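# Refurbishment of Donated Desktop Computers: Processor Removal and Refitting

Project report, Practical Computing module, Cirthorpe
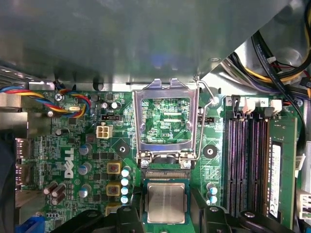

*Figure 1. Dell desktop board with the load plate raised and the retention lever open, and the Intel processor just below the socket pins.*

## 1. Background

The project concerned a group of used desktop computers released by Gasser, a local lettings firm, when its office moved to laptops. The computers were passed to the module in May, without drives and without any record of their previous faults. The brief set by the department was to establish which of them could be returned to working order for use in the Oketti study room, and to write a procedure that later students could follow without supervision.

This report covers one part of that work, the removal, inspection and refitting of the processor. Memory, storage and power supplies are treated in separate reports by other members of the group.

The processor was chosen as a topic of its own for two reasons. Several of the computers gave no display when first switched on, and the group had no means of telling a faulty processor from a faulty board except by exchanging parts. It was also the task about which students had expressed most concern at the planning meeting, as the contacts in this type of socket are very fine and cannot readily be straightened once bent.

## 2. Equipment and working area

Work was carried out at the long bench by the window, which has the best light in the morning. The following were used:

- a magnetic screwdriver with cross-head and hexagonal bits
- an earthing strap and mat
- lint-free cloths and isopropyl alcohol
- thermal paste
- small lidded trays for screws and processors
- a hand lens
- self-adhesive labels

The paste and cloths were bought from Girkska out of the module allowance. All other items were already held by the department.

## 3. Procedure

### 3.1 Preparation

Each computer was disconnected from the mains and its power button held down for several seconds. The side panel was then removed and the case laid flat, so that the board faced upwards. Dust was cleared with a soft brush before any part was loosened. The group at first left this step until later, and had to repeat the cleaning of two boards as a result.

The cooler was unscrewed in a diagonal order, a few turns at a time, and its fan lead unplugged. Where the old paste had hardened, the cooler was turned gently to either side until it came free. It was never pulled straight upwards.

### 3.2 Opening the socket

The socket on the Dell board in Figure 1 is of the LGA type. In this arrangement the contacts belong to the socket, and the processor itself has a flat underside. A metal load plate, held by a bent-wire lever, presses the processor down against the contacts.

To open it, the lever is pressed down, moved slightly outwards to clear its catch, and allowed to rise under control. The load plate is then lifted until it stands nearly upright. On this board the printed label "CPU" can be read through the window of the raised plate, which the group found a convenient landmark when describing positions to one another.

The sheet-metal shroud beyond the socket limits the space available on that side. Students with larger hands found it easier to turn the case and work from the opposite direction. Taking the metalwork out was considered, but the time required was not thought to be justified.

### 3.3 Removing and inspecting the processor

The processor is held by its edges only and lifted vertically. It should not be slid or tilted while any part of it is within the socket. It is then moved clear and placed in a tray bearing the same label as the computer.

The metal lid was wiped with alcohol until the engraved text could be read, and the model was entered on the record sheet. On some lids the engraving was faint, and a lamp held low to one side made it easier to read. The underside was examined with the hand lens for marks or traces of paste, but was not wiped unless this was clearly needed.

The socket contacts were examined from two directions. A bent contact shows as a break in the regular pattern, and is more easily noticed from an angle than from directly overhead.

### 3.4 Refitting

Before the processor is lowered, its corner mark and notches are compared with those of the socket. It should settle under its own weight. The load plate is closed over it and the lever brought down and returned to its catch. Some resistance is normal at this point — more than most of the group expected on a first attempt.

A small amount of fresh paste was applied to the centre of the lid and the cooler replaced, again in a diagonal order.

## 4. Results

The budget allowed 800 minutes of bench time for the processor work, of which 378 were used. Much of the saving came in the later sessions, once the trays and labels had been laid out in advance.

Exchanging processors restored the display on 2 computers. A further 4 gave no display with any processor tried, and these were set aside for parts. The remaining computers started normally after cleaning and fresh paste.

## 5. Difficulties

Record keeping in the first session was poor. Two trays were left unlabelled over lunch, and the processors had to be matched to their computers again from the engraved text and the original stock list. Labels were afterwards written before the side panel was removed.

The earthing mat was too small for a full-sized case. The case was therefore placed beside it and the mat kept for loose parts.

## 6. Recommendations

1. A second hand lens should be provided, so that inspection and cleaning can proceed together.
2. Spare plastic socket covers should be kept for any board stored without a processor.
3. The record sheet should include a space for the condition of the socket contacts, which was noted in the margin on this occasion.
4. The Thursday session should be extended, or the computers divided between two sessions, as refitting was twice left unfinished at the end of the afternoon.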